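6. Sponge handover, two arms

This section covers the handover exercise used by the Nosedura club in the second half of the November term. Complete section 5 (homing and finger check) on both arms before starting. The exercise needs two people: one at the keyboard, one at the stop button.

6.1 Preparation

1. Lay the blue cloth on the work surface. Pull out large folds. Small creases do not affect the exercise.
2. Set the speed limit to 20 per cent on both controllers. Do not use the value saved by the previous group.
3. Open the Fellska panel and load the task file "handover_2".
4. Check that the wrist view of each arm and the fixed view are live. If a view is frozen, restart that view only.
5. Use a two-layer sponge. Single-layer sponges fold flat under the fingers and are kept for section 5.

CAUTION: Keep hands outside the taped line while either arm is enabled. Press the stop button before picking up a dropped sponge.

6.2 Gripping and passing

6. Move the giving arm above the sponge and close on it at the lowest force step. Raise the force one step at a time until the sponge lifts without slipping.
7. Lift clear of the cloth and stop. Wait for the panel to show HOLD.
8. Bring up the receiving arm with its fingers open. Line up the sponge between the fingertips in the wrist view.
9. Close the receiving arm. Wait for the second HOLD, then open the giving arm.
10. Back the giving arm away in a straight line. Do not rotate the wrist until the fingers are clear.

Views from the two-layer sponge task:
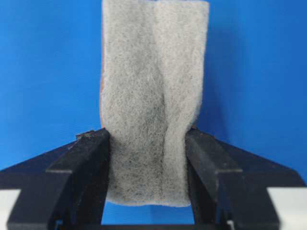
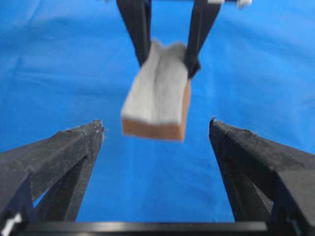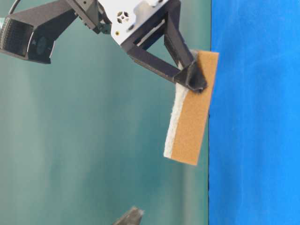

Grip force is the setting most often entered wrongly. The panel accepts values from 0 to 200, and the club limit for this exercise is 162. Higher values do not improve the hold and will wear the finger pads. Some buckling of the soft layer is normal: in the first view it is creased between the fingers, and in the second a groove runs down its face. Do not lower the force to remove a crease of this kind. Lower it only if the sponge springs out when the fingers open, or if the panel reports OVERLOAD.

Note: The soft layer sheds fibres. Wipe the fingers with a dry cloth after each session. Do not use compressed air near the wrist connectors.

6.3 If the handover fails

Sponge drops when the giving arm opens: the receiving arm had not reached HOLD. Repeat from step 6.
Sponge turns in the grip: the fingers closed too near one end. Move the grip point towards the middle and save it.
Both arms stop with fault 2: the safety zones overlap. Jog the giving arm back by hand control, clear the fault and reload the task file.
Wrist view lags behind the arm: close the recording window on the second computer.

6.4 Log entry

Enter the force value, the number of attempts and any fault codes in the session log. Both operators initial the entry. Changes to saved grip points must be agreed with Wai-kit Fung or Ye-rin Sung before the file is overwritten.

Section 6 last revised 4 Dec 2022, O. Igwe. Step 9 reworded; force limit added.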